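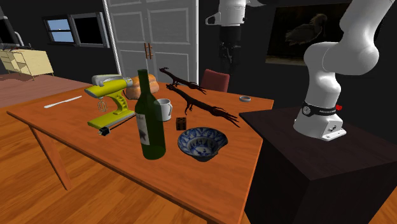

Udix Home Broadband Help Desk
Ticket subject: Broadband drops out every evening, comes back by itself
Opened by: Sheila Bickerstaff, Madham
Opened: April 19, 2022
Status: Closed
Handled by: Bleddyn Dafis

Message from customer

Hello there,

I hope I've filled in the right form, as there were two and the other one seemed to be for businesses. We've been with you since February, when we moved over from our old provider, and for the first few weeks I had no complaints at all, it was lovely and quick and my sister in Prydderch was quite jealous. Lately though the broadband has been going off in the evening, usually while we're clearing up after tea, and it stays off for a few minutes and then comes back without anyone touching it. Some evenings it does it once and some evenings it's on and off until bedtime.

I have turned the router off and on again (I know you'll ask!) and I've also swapped the little cable between the router and the wall for the spare one that was in the packet. Neither made any difference that I could tell. The lights on the front go from white to orange when it happens. The telephone is not affected as far as I know, but we hardly use it in the evening.

If somebody could have a look I'd be very grateful. My daughter Lowri Wogan is named on the account as well, so please do speak to her if I'm out.

With kind regards,
Sheila Bickerstaff

Reply from Bleddyn Dafis

Hello Sheila,

Thank you for such a clear message, and I'm sorry your evenings are being spoilt. You found the right form, so no worries there.

I've had a look at your line from this end. The connection between your house and the cabinet at Ekgate is dropping completely and then building itself back up, so it isn't just the wireless playing up, and I can rule out the tablets and televisions straight away. The daytime is as steady as anything. It's only after tea that it goes wobbly.

When a fault keeps regular hours like that, I start to wonder about something in the house that is only switched on at that time. Could I ask you to have a go at the steps below? There's no hurry, take a couple of evenings over them if you need to, and please jot down what happens at each one, even if it's nothing.

Step 1. Have a look round the router. Is it sharing a socket or an extension lead with anything else? Lamps, chargers, a radio, a fish tank pump, anything at all. Just tell me what's there for now and leave it plugged in.

Step 2. Find the main telephone socket, the one where the line first comes into the house. If the router is plugged in anywhere else, tell me where, and how long the extension cable is.

Step 3. On the first evening, leave everything as you normally would and write down the time whenever the light turns orange. The back of an envelope will do very nicely.
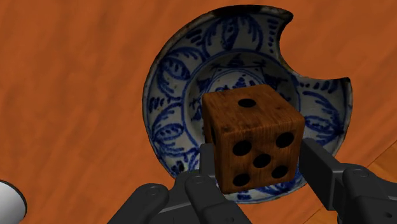
Step 4. On the second evening, move the router to the main socket, plugged straight into the wall, and leave it there until you go up to bed. Write the times down again, please.

Step 5. Send me both lists and I'll put them next to the record from the line.

All the best,
Bleddyn

Message from customer

Hello Bleddyn,

Well, we've done our homework. The router is on an extension lead in the back room with the cordless phone and a set of decorative lights that Lowri put along the shelf. They're on a timer, which I had forgotten all about as they just come on and look pretty. The main socket is in the hall behind the coat stand, and there's a long flat cable running under the carpet to the back room. It was there when we moved in and I couldn't tell you how old it is.

First evening, orange three times. Second evening, with the router in the hall on its own plug, not once, and Lowri watched a whole film. Does that mean it's the lights or the cable? We changed both at once, didn't we.

Sheila

Reply from Bleddyn Dafis

Hello Sheila,

You've spotted the flaw in my plan, well done! To separate the two, please keep the router in the hall tonight and plug the lights in beside it. If it holds up, my money's on the cable under the carpet.

Bleddyn

Message from customer

Orange within minutes of the timer clicking on. We unplugged the lights and it settled down again. Lowri is a bit sad about it but says she'll find some others. We've put the router back in the back room on the old cable and it has been fine for five evenings now, so I think you can close this. Thank you ever so much for your patience, and do pass that on to whoever looks after you.

Sheila

Internal note, Godelieve Michiels

Line record checked, no evening drops since the lights were unplugged. Old extension cable still in use, advised customer to replace it if the speed falls. Power adaptor for the lights is the likely source of the interference. No engineer visit needed. Closed.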